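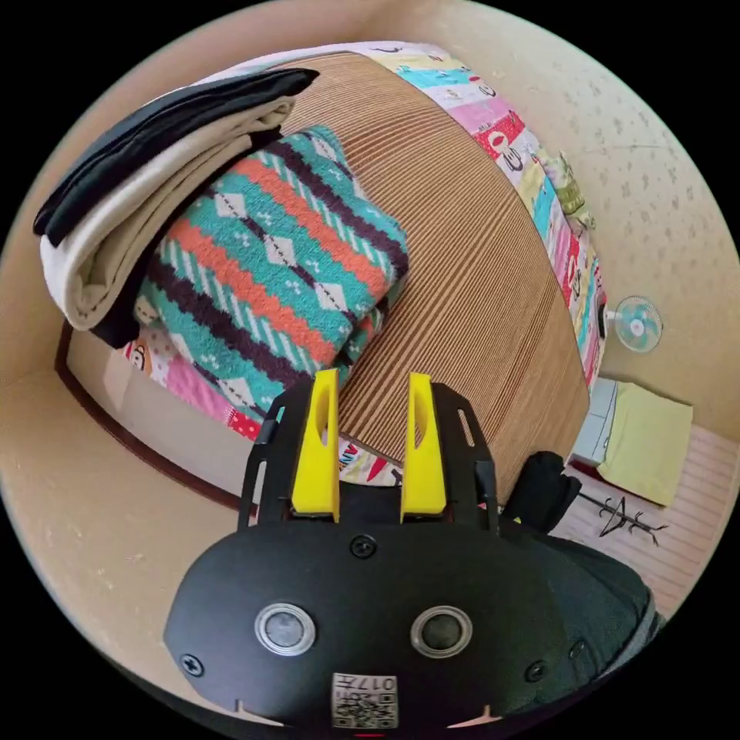

The Plostis gripper beside a bed, with folded blankets at the left.

How does a robot learn to tidy a bedroom? One way is to watch a person do it first.

The Plostis is a tool made by a company called Prulmont. You hold it in your hand. Its two yellow fingers close to pick things up, like your thumb and first finger do.

While you work, the tool records each move. Later, a robot can practice from those recordings.

The Plostis kit is for grown-ups and schools. It comes with one gripper, a charger and 30 lesson cards. A full charge lasts 60 minutes. Children need an adult with them when they use it.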